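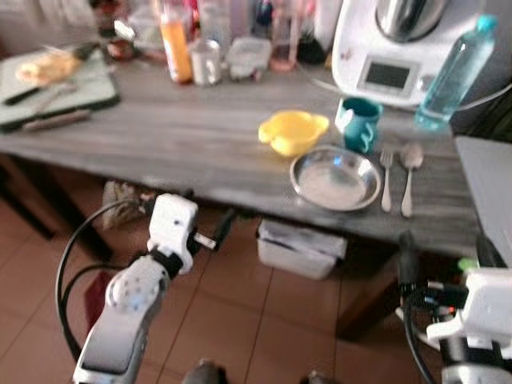 *Table surface in gray wood grain, with plate, fork and spoon.*

# Measure the Kitchen Before You Open It Up

The default advice for a small kitchen is to remove a wall. I have drawn kitchens for a long time, and I have specified that demolition often enough to have formed a view of it. In most houses built before central air, the wall between the kitchen and the next room is doing more work than the owner or the contractor gives it credit for, and it should stay until someone has shown on paper what will replace it.

Start with storage. A plain partition carries upper and lower cabinets on one face and often a hutch or shelving on the other. Take it out and both runs are lost. The usual substitute is an island, which gives back base cabinets but no uppers. On a recent job for a couple on Tundel Street, the existing wall held 115 inches of upper cabinet. The proposed island held none, and the pantry that was supposed to absorb the difference had been drawn over a plumbing chase. I found this on the second set of drawings. The first set had already been priced.

Next is air. A range against a wall can be served by a hood of moderate size with a short duct. A range on an island needs a wider hood hung higher, open to cross drafts on all sides, with a longer duct and usually an elbow or two. Each elbow costs airflow. Clients are shown the hood as a piece of sculpture and are seldom shown the duct route. When I ask for the route, I am sometimes told it will be worked out in the field. It gets worked out by lowering somebody's ceiling.

Then there is the load. Margus Ķēniņš, an engineer I have used for years, charges a flat fee for a site visit and a one-page letter saying whether a wall is bearing. It is the cheapest item in the budget and the one most often left until after the cabinets are ordered. On the Tundel Street house his letter called for a steel beam and two new footings. The beam was manageable. The footings meant breaking the basement slab beside the furnace, and the furnace had to move.

I am less firm about light, which is the best argument on the other side. A kitchen with one north window is a poor place to work, and borrowing daylight from the next room is a legitimate reason to cut an opening. But an opening can be a cased doorway widened to five feet, or a pass-through at counter height with the cabinets kept above and below it on either side. Both leave most of the wall in place. Both can often be framed with ordinary lumber headers. I have also had good results from dropping the sill of the existing window to counter level, at a fraction of the price of a beam.

Noise rarely comes up until the family has moved back in. A dishwasher and a hood on medium are tolerable in a closed room. In an open plan they compete with the television, and the television is turned up. Grgić, the cabinet shop I send most of my work to, now gets regular calls to add doors or screens to kitchens that were opened a few years ago. The shop is happy to build them.

None of this is a case against every open kitchen. In a new house, the structure, ducts and storage can be planned together from the start, and the result can be excellent. My objection is to the order of operations in remodels. The demolition is decided at the first meeting, and every later decision is made to accommodate it.

The order I would like to see is dull. Measure the existing cabinets in linear feet. Get the engineer's letter. Draw the duct from range to exterior with every elbow shown. Then price the opening at three sizes and compare. If the full removal still looks right, take the wall down.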